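## 4. Setting Up Your Bake Sale Storefront in Endero

You should already have an organizer account and a group name that everyone has stopped arguing about. If the arguing continues, pick one anyway. You can change it later under **Settings > Group**, up to 3 times per campaign.

### 4.1 Create the sale

1. Sign in and select **New Campaign**.
2. Choose **Baked Goods (Pre-Order)**. Do not choose **Baked Goods (Table)** unless you plan to stand behind a table.
3. Enter your goal in whole dollars. Endero will accept a goal of $1. It will then congratulate you very quickly and send an email to your entire group.
4. Set the closing time. Orders stop at that minute, including the order your aunt is still typing.
5. Select **Save Draft**.

**Note:** Drafts are visible to co-organizers. Keep your opinions about the lemon bars out of the Description field.

### 4.2 Add your items

1. Open the draft and select **Items > Add**.
2. Type the item name as buyers will see it. The limit is 19 characters, so "Grandma's Famous Double Fudge Walnut Brownies" will have to become "Fudge Brownies."
3. Enter the price and the cost per unit. Your profit shows in green. If it shows in red, you are running a charity for people who like cookies.
4. Check every allergen that applies. You cannot publish until each item has at least one box checked, even if the box is **None**.
5. Repeat for each item.

**Caution:** Changing a price after publishing does not change orders already placed. Afroza Patwary's choir sold 269 boxes of shortbread at the old price before anyone looked at the dashboard. The choir sang beautifully that November, in last year's robes.

### 4.3 Invite your sellers

1. Select **Sellers > Invite**.
2. Paste in email addresses, one per line. Commas are ignored, and so is everything after them.
3. Pick a role. **Seller** can share a link and see their own orders. **Organizer** can delete the campaign. Read those two sentences again before you pick.
4. Select **Send**.

Each seller gets a personal link. Orders made through the plain storefront link go to **Unassigned**, where they will be claimed by whoever is competing hardest for the prize. 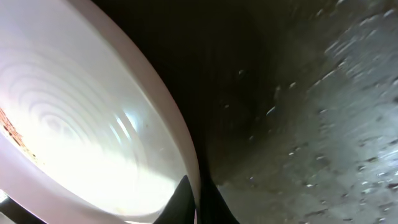
### 4.4 Print the pickup list

1. After closing time, go to **Orders > Pickup List**.
2. Sort by **Last Name**. The default is **Order Number**, and buyers do not know their order number. They will tell you it was in an email.
3. Select **Print**. A campaign with 863 orders takes a few minutes to load. Pressing **Print** again gives you a second copy of everything.
4. Mark each order **Collected** as it leaves the building.

**Note:** If you import orders from Stellton, accented names may come through as question marks. Fix them by hand before printing. A buyer named Kiều should not have to answer to "Ki?u" to get her banana bread.

### 4.5 If something goes wrong

- **The storefront says "Not Open Yet."** Check the time zone in **Settings**.
- **A seller sees no orders.** They shared the plain link. See 4.3.
- **The total went down.** Someone got a refund. Open **Activity** to see who, and try to be gracious.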